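Lavmont Boards > Family Life > Rainy Days & Play

Forums New Posts Search Members Sign In

Thread: How many play kitchen pieces is too many?

gudrun_m
My sister and I have been going back and forth over this since September, so I'm bringing it to you lovely people. Our grandmother's attic gave up a trunk of old play dishes, and between that and the birthdays we have 257 pieces in the house. I counted them on the rug one evening with a cup of tea, which took most of the tea. My two are three and five, and they mostly tip the whole lot out and walk off to find the cat. Do you thin things out, or rotate, or just let it be a mess and love them anyway?
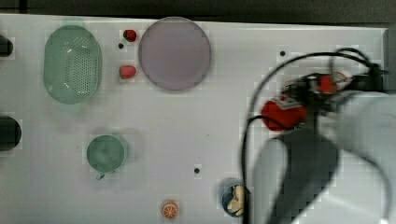
Usman_Mengal
Rotating worked for us, and I say that as somebody who fought my wife on it for months. We keep the bulk in the hall closet and put out a handful at a time. One day it might be no more than a green colander, a plate, a green cup, a couple of strawberries and an orange slice, and our daughter Amna will run a whole restaurant off that (I was charged 89 dollars for the orange, and she doesn't take coupons). When everything was out at once she never got as far as opening the place!

bushra.g
I'm going to disagree a little, Usman, and I hope you'll forgive me. I ran a home daycare for years, and the children who played longest were the ones who could go digging for the odd thing they wanted — the one lid, the one spoon. If it's all in the closet, the grown-up is deciding what the game is. I'd leave two deep bins out and teach them to tip out only one. 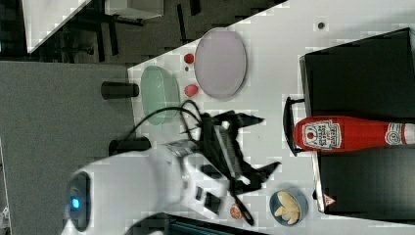
Oval bowl out on the white table, play kitchen things all around.

gudrun_m
Oh, Bushra, I like the two bins. My trouble is that mine will tip both and then the laundry. How long did it take for the one-bin rule to stick?

bushra.g
With the fives, a couple of weeks. With the threes, I'll let you know when it happens.

AnumB
Jumping in from the grandparent side. We bought the big Romton set years ago and I was sure it was too much, but the cousins come over in a pack and suddenly it's not enough cups. So I think it depends on how many children you've got on a wet afternoon. For one child I'd go with Usman, and for six I'd go with Bushra and a broom.

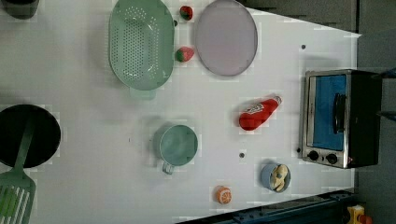 The other thing I'd say is don't give away the food before you give away the dishes. My lot can serve soup out of anything, a shoe included, but take away the fruit and there's a great deal of crying. I passed along a box of it once and heard about it clear through the holidays.

Usman_Mengal
Fair point on the cousins, Anum. I still say the closet wins for a small apartment, and Bushra, she does get to choose what comes out next! She just has to trade something in.

bushra.g
Well, trading is different, and you should have said so at the start. I could live with trading.
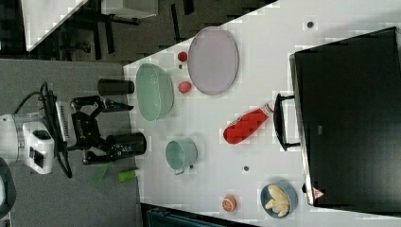
Mint green bowl and the little mug to match.

gudrun_m
Thank you all, truly. We're going to try trading with the five-year-old and one bin for the three-year-old, and my sister is getting the rest of the trunk whether she likes it or not. I'll come back and tell you how it goes once the cat has settled down.

Back to top | Contact the moderators | © Lavmont Boards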